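Updated December 24, 2021

## Cleaning out a desktop computer

A desktop that sits on the floor pulls in carpet fluff, pet hair and whatever else is down there. Twice a year is enough for most houses. I do mine in November, before the heat has been running for long, and again in spring.

**What to have on hand**

- A can of compressed air, or a small electric blower
- A soft paintbrush, 2 inches wide
- A Phillips screwdriver
- Cotton swabs and rubbing alcohol
- An old muffin tin for the screws

**Before opening it**

Shut the computer down and switch off the power supply at the back. Unplug everything, then hold the power button in for a few seconds. Take a phone picture of the cables first if you don't trust your memory. Carry the tower to the garage or the porch. Indoors, the dust lands on the next shelf over.

**Dusting**

Take off the side panel and lay the case flat. Start with the brush on the fan blades and the grilles, then follow with air in short bursts. Hold each fan still with a finger while you blow on it. Keep the can upright or it will spit liquid.

Do the power supply from outside, through its vents. Don't open it.
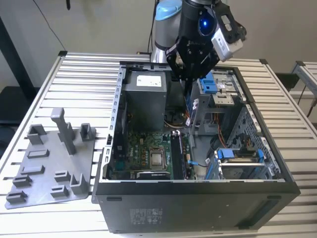
Front filters usually pull off or slide out. Rinse them in the sink with dish soap and leave them overnight on a towel. Don't put one back damp.

For fingerprints and sticky spots on the outside, use a barely damp cloth. Alcohol on a swab will take off label glue. Glass cleaner can cloud some plastics, so I skip it.

**Putting it back**

Push each cable in gently to see that nothing got knocked loose. Put the panel on, plug in the monitor and power only, and start it up. If it beeps or stays dark, shut it off and reseat the memory.

Stand the tower on a low shelf or a couple of bricks. Even a few inches off the carpet cuts down on the fluff.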